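Pinça manual Omach: o que vem na caixa e o que convém orçar antes

Loja Dustau › Automação › Garras e pinças › Pinças manuais de recolha
Ref. 922 — Disponível por encomenda

Vou já direta ao assunto, porque sei que muita gente chega a esta página com uma folha de orçamento aberta ao lado. A Omach é uma pinça de mão com dedos de borracha preta, pensada para quem quer gravar tarefas feitas por pessoas antes de gastar dinheiro a sério num braço. Eu vendo as duas coisas, portanto não tenho grande interesse em empurrar ninguém para a mais barata, mas é por aqui que costumo sugerir começar!

O que vem na caixa
Corpo em cinza mate, par de dedos já montado, suporte de câmara com lente olho de peixe, cabo e uma bolsa de transporte (jeitosa, embora o fecho seja um bocadinho teimoso). O cartão de memória compra-se à parte.

Quantas unidades pedir
Para um projeto-piloto, 2 unidades chegam bem. Uma trabalha, a outra fica de reserva ou vai para um segundo posto. Já tive clientes a pedir 5 logo de início e a deixar três no armário até agosto, e custa-me ver isso. Se a equipa crescer, envio as restantes com o mesmo preço durante a vigência da proposta.

Dedos de substituição
É o consumível que quase toda a gente se esquece de orçamentar. O par custa 143 euros mais IVA e recomendo pôr um par extra por pinça logo na primeira encomenda. Quem mexe sobretudo em papel e cartão gasta-os devagar; quem pega em peças metálicas com rebarba vai precisar deles mais cedo. Há uma versão mais macia, feita pela Ghauri, que encaixa no mesmo corpo — confirmem comigo o prazo, porque varia bastante.

Software
A pinça funciona com o Plurkunby, que organiza as gravações por tarefa e por operador. A licença é anual e por posto, não por pinça, e isto faz diferença nas contas de quem partilha equipamento entre turnos. Se já têm programa próprio, digam-me o formato que usam e eu vejo se dá para exportar.

Espaço e custos que ficam fora da fatura
Uma mesa normal serve perfeitamente. Contem é com horas de pessoas: preparar objetos, repetir tarefas, rever gravações. Nas propostas que faço, ponho sempre essa linha separada do equipamento, senão desaparece no meio do resto e depois há surpresas.

Papel, livros e documentos
Para arquivos, bibliotecas e escritórios, peçam os dedos de série. A ponta apanha uma tira fina de papel pela margem, mesmo com um documento aberto em pé logo à frente, e é com esse tipo de material que sugiro fazer o primeiro ensaio.

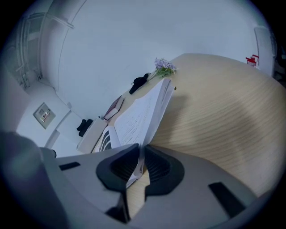
Encomendas e propostas
Escrevam-me pelo formulário da loja com o número de postos, o tipo de objetos e a data em que gostavam de arrancar. Respondo com uma proposta discriminada (pinças, dedos, licenças e portes em linhas próprias), pronta a anexar ao pedido interno de compra. Para levantar na loja, estamos abertos até às 18h.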